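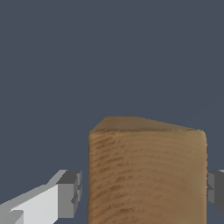 The Umley gripper cell in simulation, fingers either side of a wooden test block.

I'd been at Gutura for less than an hour before someone put a mug of tea in my hand and sat me in front of the fake robot. The real one was six feet away, behind its guard, switched off for its service. "You'll learn more from this one," I was told, and I'm afraid I sulked a bit. I had come a long way to see some grease!

But the people who look after the Umley cell do most of their setting up on a screen these days, and after a morning of it I could see why. The cell picks up wooden blocks and passes them to a sander. It has one arm, one two-fingered gripper and a very short temper. If the fingers come down a couple of millimetres off to one side, one of them touches first and shoves the block before the other arrives, and the sander gets it crooked.

So they rehearse. The software is called Inora, and it lets you park the gripper wherever you like and look at it from the wrist. In the view I was given there was a nice strip of blue-grey showing between the left fingertip and the wood, while the right finger was half hidden behind the block. Is that off centre, or is it just where you're looking from? I guessed off centre. The answer was that you can't tell from one view, so you swing round and check from above before you touch a single offset. (I had already touched one. We put it back.)

Once the pose looks right they run it 1,000 times overnight, nudging the block a little each go, and read the misses over breakfast. The last batch before my visit had 8. All of them came from the same corner of the tray, which sent everybody off to look at the real tray, and there it was – a locating pin bent by about the thickness of a fingernail.

After lunch I got my grease. The gripper came off the wrist with four bolts, the old finger pads were peeled away and new ones went on, and the slides were wiped down and oiled. Pads get changed every 24 shifts whether they look tired or not. Then the fingers were closed on a steel gauge made by Chisholm, a small workshop down the road, and the new zero was typed into both robots, the real one and the pretend one. Forget the second and your rehearsals slowly drift away from the truth, which they did for most of May.

The counter on the cabinet read 1,217 when they reset it. By four o'clock the guard was shut, the arm was moving at quarter speed and the first block was on its way to the sander.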